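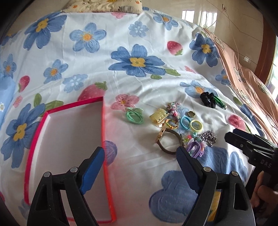 Small accessories, big claims: Setine asks whether another storage box is what you need

Torkby, September - Setine, the household advice service, today publishes its guide to sorting hair ties, clips and small jewellery. It arrives in the same month that the shops fill up with trays, pouches, towers and drawer inserts, most of them sold on the promise that a tidy bedroom is one purchase away. We have our doubts.

The guide, "One Box First", sets out a plain routine. Tip everything on to the bed, put one open box beside it, and decide what goes in. There is no shopping list. The box can be any clean, shallow one that is already in the house, and the bed can stay exactly as it is, with its pillow and its blanket and whatever sheet happens to be on it.

What we looked at

Setine went through 962 replies to its spring questionnaire on bedroom clutter. Readers were asked what small things they kept, where they kept them, and what they had bought in the past year to keep them in. They listed 1714 storage products between them. Many of those products were described as half empty, or as holding something other than what they were bought for.

We do not claim this proves anything about the country at large. People who answer a questionnaire about clutter are likely to have some. The replies do give us reason to be wary of the usual advice, which begins with measuring a drawer and ends at a till.

The trouble with compartments

The standard organiser has a grid of equal squares. The things people want to put in it are not equal. A silver chain necklace wants to lie flat and will tangle with anything beaded. A claw clip is deep and awkward and will stop a lid from closing. A scrunchie takes up a whole square by itself, and a plain ring slides under everything.

We tried a Rolletti insert with a full set of dividers, bought at the ordinary price. It held the rings well. It held the claw clips badly, and after we had taken out enough dividers to fit them we had, in effect, a plain box with a drawer's worth of loose plastic left over. The maker's leaflet suggests buying a second insert for larger items. We did not.

What the guide suggests

Spread the pieces out so that none is lying on top of another. On a patterned sheet the small ones are easy to lose. The blue flowers and red strawberries on ours are cheerful, but a pale yellow clip or a light blue hair tie does not stand out much among flowers with yellow centres. If your bedding is busy, move slowly, or lay a plain towel down first.

Start with what tangles. Chains, charms on cords and strings of beads should be pulled apart before anything else is touched. Fasten the clasp of each necklace once it is free. A bracelet with a buckle should be buckled.

Next, the hair things. Stretch each tie once. If it stays stretched, throw it out. Ties with bows or ribbons attached are often kept long after the elastic has gone, and we see no harm in that, so long as they are kept as ribbons and do not go back in with the ones in use.

Leave rings to the end and put them in something small inside the box. An egg cup does the job. So does the lid of a jar.

Stop when the box is full. Anything still on the bed is either given away or has a good reason to live somewhere else. A keyring charm, for instance, belongs on keys.

Where we are less sure

Sorting by colour is popular and looks pleasant in a shop display. We could not find much use for it at home. A mint-green hair tie and a green beaded clip may look well together, but most people looking for a hair tie want a hair tie, and want it quickly. The guide mentions the method and leaves it there.

We are also unsure about lids. An open box gathers dust, and a closed one gets things piled on top of it - usually the very things that ought to be inside. Readers were divided. The guide recommends leaving the box open for a fortnight and seeing which annoyance is worse.

On the question of doing this with children, several readers reported that the tipping out was popular and the putting back was not. Setine has no remedy to offer, and would be cautious of any product that says it has.

Availability

"One Box First" runs to 2 printed sides and is free. Paper copies can be picked up from 130 libraries and advice points from Thursday, and from the Setine desk at Lehtinen Hall, Torkby, between ten and four. The guide carries no advertising, and no maker of storage products has paid towards it. The Rolletti insert has been given to a charity shop, with all of its dividers.

Notes to editors

Setine buys the products it comments on and does not accept samples. The questionnaire was open to all readers and was not weighted. Replies are held without names. The text of the guide may be reprinted in full with credit to Setine; please do not shorten the section on colour sorting so that it reads as a recommendation.

Press enquiries: the Setine press desk, Lehtinen Hall, Torkby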